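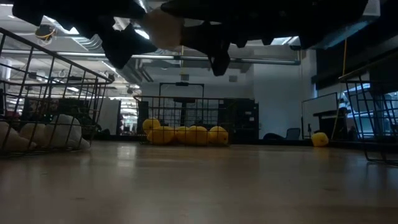

Quicker to learn than a games console, according to Nender, and far more annoying when you miss a lemon by a whisker! That verdict came in after the last round of sessions and we've been quoting it ever since, as it's pretty much what we want to find out. Which gripper is easiest for a person who has never driven one before? Which one makes you want to throw the controller across the room?

We're looking for 40 people to come to our workshop in Drirkstead this September and help us compare fingers, cameras and controllers on the Kiltetti project. You'll be sorting things into wire baskets by remote control, mostly soft or round things that don't much like being picked up.

Each visit has 3 parts. First a practice go, with one of us beside you. Then the same sorting job with two different sets of fingers, and after that a last run where you work only from the wrist camera view. People tell us the last one is the hardest - and the most fun.
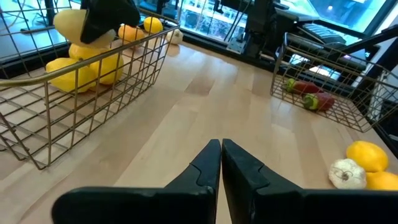
You'll get a short break between runs, and tea, and a chat at the end where you can be as rude about our controllers as you like (please do, we change things because of it).

Who can take part? Anyone over 18 who can sit at a desk and use both hands for short spells. Glasses are fine. Left-handers are very welcome, we never get enough of you! If you've used the Zinchenko controller before, we'd still love to have you, but do say so when you write in, as you'll go in a separate group.

Sessions run on weekdays from 5 pm and all day Saturday. You'll be paid 100 pounds for the full visit, plus your bus or train fare if you keep the ticket. You can stop at any point and still be paid.

To sign up, send us the form at the foot of this page with two times that suit you. Every message gets a reply, even if the slots have gone.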